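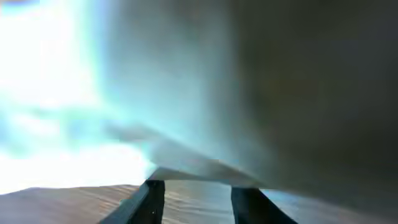 Katska (learning platform)

Katska is a course platform for small schools, and I've been teaching on it long enough to write this entry from memory. Kristóf Juhász started it as a quiz tool, then Yiran Qiu added the gradebook (my favorite part!) and it grew from there.

Courses are split into units, and each unit holds pages, quizzes and a forum. A free site takes up to 74 learners; the paid plan goes to 1000. 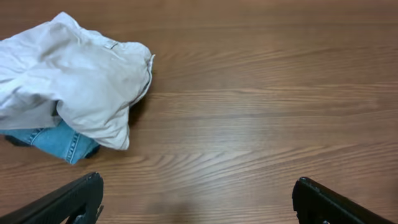 Teachers get 3 roles to hand out: owner, helper and guest. Helpers can grade but can't delete anything, and I'm grateful for that every April.

Themes

Orno is the default theme and Hellolach is the one with the big buttons, made by Ha-rang Jin. I switched to Hellolach and my students stopped emailing me about where the forum was.
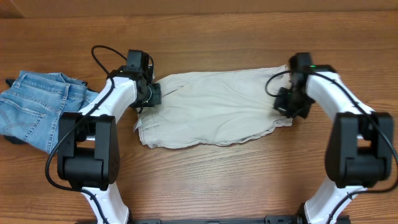
Old Orno menus don't carry over, so write yours down before you change. See also: Kang (quiz format).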